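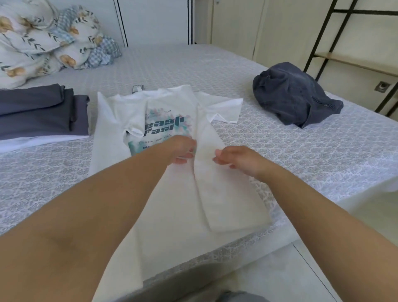 Keeping the ball from throw-ins in the Anomero Youth League

Project report, Sports Studies, second year
Reto Brunner
October 13, 2018

Print this page | E-mail this page

1. Background

Throw-ins happen all through a football match and get very little time in training. At Imel, where I play in the under-18 side, we practise corners and free kicks every week but I could not remember a single session on throw-ins. I wanted to find out how often teams at our level keep the ball after taking one, and whether the type of throw makes a difference.

The question for the project was: does a short throw to a player moving away from the thrower keep possession more often than a long throw up the line?

2. Method

The league has 10 clubs and all of them agreed to let me use their match recordings from last season. Most of these are filmed from the halfway line by a parent or a substitute. I watched the matches at home and filled in one row of a spreadsheet for each throw-in, with the following columns:

- team taking the throw
- third of the pitch (own, middle, attacking)
- short or long
- receiver standing still or moving
- quick throw or slow throw
- ball kept or lost

I counted the ball as kept if the same team still had it after 3 touches by its own players, or if it won a free kick, a corner or another throw before then. Everything else was lost. A throw was long if it passed the second nearest team-mate. This is a rough rule, but I could apply it from the recordings without measuring anything.

The plan was to log 2,000 throws. I ended up with 1,985, as the last recording from Mayrhofer stopped before full time and there was no other match left to use. I did the logging in August, before training started again, and then went back over a small part of it in September to check that I was still marking things in the same way. The two sets mostly agreed. Where they did not, it was nearly always the short or long column.

3. Results

Short throws were kept more often than long ones in every third of the pitch. The gap was widest in a team's own third, where the long throw up the line was lost more often than it was kept. In the attacking third the gap was small.

Whether the receiver was moving mattered more than I had expected. A short throw to someone standing still did not do much better than a long throw. Usually the marker got a foot in and the ball went out again or was knocked back towards the thrower, who was still off the pitch.

Quick throws were kept more often than slow ones. I would be careful with this result, because teams tend to take a quick throw only when somebody is already free.

Tometti kept the ball from throw-ins more than any other team in the league. They did not do anything complicated. The full-back took nearly all of their throws, and the winger would come short and then turn away while a midfielder ran into the space - the same pattern in match after match. They finished in the middle of the table, so I can't claim that being good at this wins you many points.

Imel were below the league average, mainly because we throw long from our own third.

4. Problems

The camera does not always follow the ball. Some throws on the far side were hard to see and I left those out, which may have affected some teams more than others, depending on where their camera was.

I did all the logging alone. A second person doing part of it would have shown whether my rule for long throws was clear enough.

I also did not record the score or the time of the throw. A team that is one goal up near the end may be quite happy to throw the ball up the line and lose it there. If I did the project again I would add both columns from the start.

5. What could be done next

Our coach has agreed to spend part of one session a week on short throws from our own third until the winter break. I will log our matches in the same way and compare them with last season. The spreadsheet is in the department's shared folder for anyone who wants to use it.

Print this page | E-mail this page

Search projects: enter keyword Go

Related reports
Goal kicks and pressing in under-16 football
Warm-up routines at three local clubs
Does home advantage exist in youth matches?
Refereeing numbers and drop-out in the district
Pitch condition and passing in winter fixtures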